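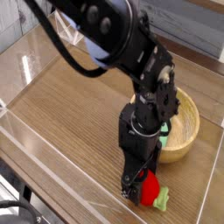 Red plush with its pale green leaf, on the wooden tabletop.

Sellum wooden bowl and soft play pieces: review

We bought the Sellum bowl in April 2022 from Guthrie, who had it on the shelf next to the much dearer Dilemach one. It came in a plain box with a care leaflet. I have used it most days for sorting games and tidying up at the end of them.

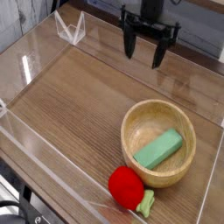
Size was my main worry, as the listing gave no inside measurement. In use it is deep enough for one large piece and not much more. The mint-green block lies diagonally and takes up much of the width inside, so anything else has to go on top. The thick rim is easy to get hold of.

The finish is smooth and I found no rough spots. The leaflet says to wipe it with a damp cloth and oil it now and then. I did that in July, and it took 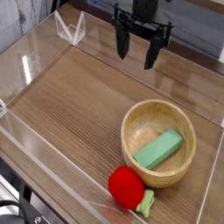 very little oil. It claims to hold up to 600 grams, which I have not tested.

Brornby sell a similar bowl with a lid, and if you need to stack things I would look at that one first. For open storage on a table this does the job. 9 out of 10.
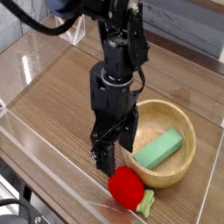

Strawberry-shaped toy on the table, green block in the bowl.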